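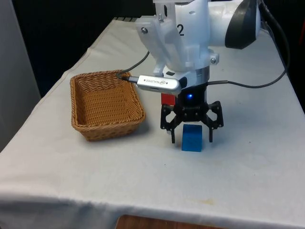 Ternia opens its second kitchen, and the bread comes with it

11/16/20

Good news for anyone who has stood in the lunch line at Ternia and given up before reaching the counter: the flatbread and grain bowl spot now has a second location, on the corner of Mustonen Street and the old rail spur. The doors opened this morning at 11, and the first trays of rye flatbread were gone well before noon.

The new place seats 30 inside, with a long counter facing the ovens so you can watch your bread puff up while you wait. The menu is the one regulars already know — pick a bread or a bowl, pick a main, then pile on as many sauces as you can handle. The smoked beet and the dill yogurt are both back, and the hot mustard (go easy the first time!) has moved from a weekend special to the everyday list.

There are 5 dishes you can only get at Mustonen Street. The best of them, to our taste, is the roasted mushroom flatbread with pickled onion and a soft egg on top. It is messy and rich and worth every napkin. The barley bowl with salmon and horseradish is a close second, and kids will be happy with the cheese fold, which comes cut in strips for dipping.

Ternia tested all of these in September at a pop-up inside the Trineo food hall, where it served 879 flatbreads over one long weekend. Comment cards from that weekend shaped the final menu. The mushroom flatbread got its egg that way, and a sweet potato version was dropped after people kept calling it too sugary. 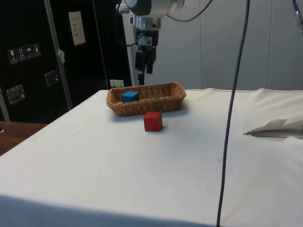 Can you order ahead for pickup at the new location?

Pickup orders are taken by phone or on the Ternia website from 10:30 every morning, and they are handed out at the side window on the rail spur side, so you can skip the main line.

Takeout is packed in fiber boxes from Sustex, with the sauces in separate cups so the bread stays crisp on the way home. Bowls travel very well. The soft egg travels less well, and the kitchen will swap in a boiled one if you ask.

Prices match the first location, and the punch cards work at both. Anyone who buys a bowl this week gets a free piece of plain rye flatbread, still hot, with a little salted butter. Take the butter.

Hours are 11 to 8 every day for now. A breakfast menu is planned once the morning crew is up to speed, and we hear it will include a cardamom flatbread with baked apples — we can't wait for that one. Ternia is at 138 Mustonen Street, with bike racks out front and free parking behind the building after 5:30.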